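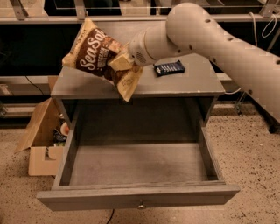
Everaldo Brito would like the term "prototype" dropped from our reports until a thing has been left running outdoors for a month, and I have followed his wording here. What was prototype two in the last report is now called the second test unit.

Clotard fog collector: progress report to the Teixeira fund
Period covered: January to May
Date of report: 30 May 2026

Summary

The second test unit has been built and has run at the Skakby site since early in the period. It collected 1,049 litres of water over the test. The target in the grant agreement was higher and we did not reach it. The reasons are set out under Collection below. Spending is within the budget. We ask for one change to the plan, which is to move the folding frame to the next stage.

Work done

The first unit used a flat mesh stretched between two posts. In strong wind it bellied out and much of the water blew off the back before it reached the gutter. The second unit has the mesh in narrow upright strips, each held at the top and weighted at the bottom, with a shared gutter underneath. The strips can turn a little with the wind and swing back.

We tried 9 strip materials on the bench. Two were dropped in the first week as they tore at the eyelets. The rest were run in the fog chamber for the same length of time and the run-off was weighed. The best performer was a coated knit, but it costs a good deal more than the next one down and can only be bought in large rolls. We chose the second best, a plain knit with a coarser thread, and used it for the whole of the Skakby test.

The gutter was remade once. The first had too shallow a fall and held standing water at the far end, where algae started to grow. The new one has a steeper fall and a lid.

The Kesto valve, which sends the first dirty run-off to waste before opening the line to the tank, worked as drawn on the bench. On site it stuck open three times. Grit was found in the seat each time. A strainer has been fitted ahead of it and it has not stuck again, though the weather has been mild and we would like to see it through an autumn before saying the fault is cured.

Collection

The shortfall has two causes. Fog at Skakby came on fewer nights than the ten-year record led us to expect, and it was thinner when it came. We can't do anything about that, but we should have set the target per foggy night and not per month. The second cause is ours. For most of April the unit stood at the wrong angle after a post was reset, and we lost several good nights before it was noticed. An angle mark has now been cut into the base plate.

Water samples were sent off twice. Both were clear of the metals we were asked to look for. The second had a slightly raised bacterial count, taken before the gutter was changed. A third sample will go in once the new gutter has had a few weeks' use.

Spending

Materials and bench testing came in under budget. Site costs went over, mainly for the second visit to reset the post and for track repairs shared with the landowner. The balance left for this stage is £3,783. We would like to carry it forward to pay for the autumn test. No further money is asked for.

Change requested

The agreement has us delivering a folding frame, so that the unit can be taken down by two people and carried on a small trailer. A hinge was drawn and one pair was made. Under load the pins bent. A thicker pin would hold, but it makes the joint too heavy to lift comfortably, and the whole frame then needs looking at again. We would prefer to finish the fixed unit properly first. The drawings for the hinge are in Annex B with the load figures.

Patent matters

The search on the strip mounting came back with 7 earlier filings of some interest. Only one is close, and it covers a rigid slat, with no weight at the foot. Our adviser thinks a narrow claim is possible. The filing decision needs to be made before the open day, when the unit will be on show and described in public.

Next steps

Run the fixed unit through the summer with the strainer in place.
Send the third water sample.
Order enough of the plain knit for a full set of spare strips.
Write up the maintenance sheet for Skakby, including how to check the angle mark.
Agree with the fund a new target based on litres per foggy night.

Annex A (bench results by material) and Annex B (hinge drawings) are sent separately.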